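How Does a Capsule Coffee Machine Work?

Kitchen Questions - Part 7
3 Sep 2023

Hello, curious people! You can't drink the stuff yet (and I bet you'd make a terrible face if you tried) but I think the capsule coffee machine is one of the cleverest things in a kitchen. I love taking ordinary things and asking what goes on inside. So put on your thinking socks and let's go find out how a grown-up's coffee gets made!

You need a machine, some water, a capsule and something to catch the coffee in. 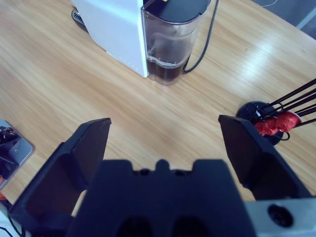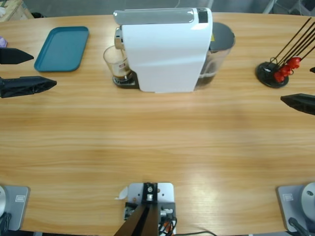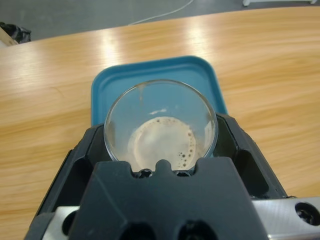
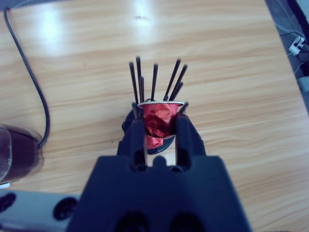 Let's start with the water. A machine like this keeps its water in a tank, and the tank is usually see-through so you can check how much is left. When the machine is switched on and somebody presses the button, a little pump starts sucking water out of the tank. That's the buzzing, grumbling noise you hear in the morning when you're still trying to sleep!

Next, the water has to get hot. Inside the machine is a heater with a narrow path running through it. The water squeezes along the path and comes out very hot indeed, just a bit below boiling. This is why children should never poke around under the spout, even if it looks like nothing is happening. Hot coffee burns. Ask a grown-up to do that part, please.

Now for the capsule, my favorite bit. A capsule is like a tiny lunch box for coffee. Coffee beans are roasted, then ground up into little crumbs, and the crumbs get sealed inside. Why seal them? Well, air makes ground coffee go stale, the same way a cracker goes soft if you leave the packet open. Lots of capsules are made of aluminum, a light metal that keeps air out really well. It's thin, too, so it dents easily. Try gently squashing an empty soda can and you'll get the idea.

When the machine closes on the capsule, it pokes holes in one end. The pump pushes hot water in through the holes, and it pushes HARD. The water soaks into the coffee crumbs and grabs the color and the flavor and the smell. Then it bursts out of the other end and down into the glass. The crumbs stay behind, all soggy.

A coffee like this often has foam on it. So where does the foam come from? There's a gas called carbon dioxide hiding in roasted coffee (it's the same gas that makes soda fizzy). The hard push of the water helps get it out, and it makes lots and lots of teeny bubbles. Coffee people call that foam "crema," which you say like this: KREH-ma. If you leave it alone for a while the bubbles pop and the foam gets thinner.

And what about drips? Coffee machines always drip a bit at the end. Under the spout there's a tray with slots in it, so the drips fall through and the table stays clean. Somebody has to empty that tray, though. In my house it's me, and I forget - yuck!

Something to try at home (no coffee needed)

Get two clear glasses of water, one cold and one warm from the tap. Drop a tea bag into each at the same time and don't stir. Watch the color spread. Which one goes brown faster? Warm water is better at pulling the color and flavor out, and that's the very same trick the machine is using.

Word box

Capsule: a small sealed cup with coffee inside.
Pump: a part that pushes water along.
Crema: the foam on top of an espresso.
Espresso: a small, strong coffee made by pushing hot water through ground coffee.

Next time: why does toast go brown?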